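**Sourdough starter smells like nail polish remover, start over or keep going??**

posted by Mihret Alemayehu in Baking & Bread, 8/30/20

ok so my starter was doing great for a couple weeks. doubled every time, smelled like yogurt, nice bubbles. Then we had a hot spell and I skipped feedings, maybe 3 days, and now it smells like acetone. Gray liquid on top too. No fuzz, no pink, nothing weird colored that I can see.

I keep it in a 700 ml jar on top of the fridge. Feeding is 100 g all purpose flour and the same of water, once a day, after I dump most of it. Kitchen gets really warm in the afternoon.

Things I tried already:

- poured the liquid off and fed it like normal. Smell came back by the next morning
- moved it to a lower shelf, no differnce yet
- stirred it more (read that somewhere)

Do I toss it? I promised a loaf to my sister and would rather not wait another two weeks for a new one. Also is it safe to use the discard for pancakes when it smells like this, my kids love those.

---

**Graziella Ferri**

Don't toss. It's hungry. That smell = underfed, plus a warm kitchen makes it eat faster. The gray stuff is hooch, you can stir it in or pour it off, doesn't matter much.

What I would do:

1. Keep only 20 g of the old starter. Really, that little. Dump the rest.
2. Add 100 g flour and 100 g water. Lukewarm, not hot.
3. Feed again in 12 hours, same amounts. Twice a day til the smell goes.
4. If you have whole wheat or rye swap in a spoonful, it perks up quicker.

Your problem is probably how much old stuff you're leaving in. "Dump most of it" can mean anything - if half the jar stays then your feeding isn't much of a feeding. Get a scale if you don't have one.

Mine went like this last July and it took four days. Bakes fine now. Pink or orange streaks or fuzz is when you throw it out, jar too if it's plastic.

Pancakes, I'd wait. Won't taste good.

---

**Berhanu Lemma**

just put it in the fridge. mine sits in there for weeks and I only feed it before baking. smells bad every time and bread is fine

---

**Nanami Sasaki**

Agree with Graziella on the feeding. Fridge is ok LATER but I wouldn't put it in while it's struggling, get it doubling again first, then fridge.

Couple things to add. Top of the fridge is a warm spot, heat comes up the back. Great in winter, bad in August. I keep mine on the floor of the pantry in summer. Also make it thicker - 100 g flour to 80 g water, say. Stiffer starter goes slower so you get more hours before it starts to stink.

For your sister's loaf, don't bake until it has doubled two feedings in a row. I rushed one once and got a brick. When you do bake, cut the final rise short if the kitchen is hot, mine overproofs fast and then it spreads flat in the oven. A round bowl lined with a floured towel helps it hold shape, no need to buy a fancy basket. Rice flour on the towel if you have it, regular flour sticks.
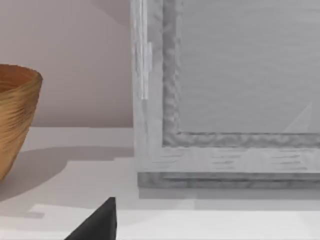
*Round wooden bowl with ridged sides. Line it before the dough goes in.*

And rinse the towel in cold water after, hot water turns the flour to glue.

---

**Mihret Alemayehu**

Thank you!! Did the 20 g thing last night and again this morning. Still a bit sharp but way less, and there are bubbles up the side. Moved it to the pantry. Had no idea I was leaving so much in the jar, weighed it before I dumped and there was 566 g in there lol. Will hold off on the pancakes. Berhanu I'll try the fridge once it's back to normal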